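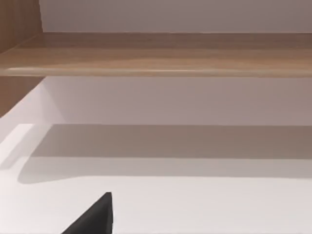

Tahsin wrote back overnight that the numbers look like a stuck pilot valve to him, and could I please shut off the softener for one full night before touching anything else. Fair enough! I had already ordered the valve kit, but I can sit on my hands for a night.

So, for anyone joining this ticket now: our water bill went from normal to silly. We usually use 3000 gallons a month (two people, one dog, a garden that mostly fends for itself) and the last bill was nearly double. The utility came out, looked at the meter, said the meter was fine, and left me a leaflet about toilets.

I did the toilets. Food coloring in both tanks, waited an hour, bowls stayed clear. I did the outside spigots too, and crawled under the kitchen sink with a flashlight and a paper towel, which came out dry.

Tuesday night, softener still in service, nobody running water after bedtime: meter moved 217 gallons by breakfast. That's a lot of water to go somewhere without a puddle.
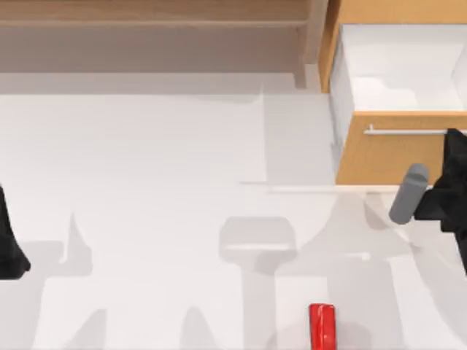

Wednesday night, softener on bypass like Tahsin asked. Wrote down the meter at 10:40 pm and again at 6:15 am. Same number, right down to the little red dial. So it's the softener, and the house plumbing is off the hook, and I owe my husband an apology about the upstairs shower.

Ours is a Wakomar, the older gray one with the round timer knob. Serial ends in 786 if that helps with parts. I pulled the drain hose out of the standpipe and stuck it in a bucket with the unit back in service. A steady trickle, thick as a pencil, and the timer wasn't anywhere near a regeneration. Salt level is okay. I also ran a manual regen all the way through, hoping it would clear itself, and the trickle was still there when the knob came back around to Service.

Kaja asked about pressure. It's fine as far as I can tell, but I don't own a gauge that fits. She also asked if I'd changed the hardness setting lately. I did, back in February, and then put it back when the water started feeling slimy. I doubt that matters, but there it is.

Questions before I take the head apart:

Do I need the whole piston and seal kit, or just the seals? The kit is $190 from the place Ivars recommended and I'd rather not buy the piston if the old one is smooth.

Is silicone grease okay on these, or does it have to be the stuff in the packet?

And does the bypass hold well enough to work on it with the house water on? Mine is the push-pull kind and it's pretty stiff.

Leaving it on bypass until I hear back. Hard water in the meantime, so the kettle is going to look awful by the weekend.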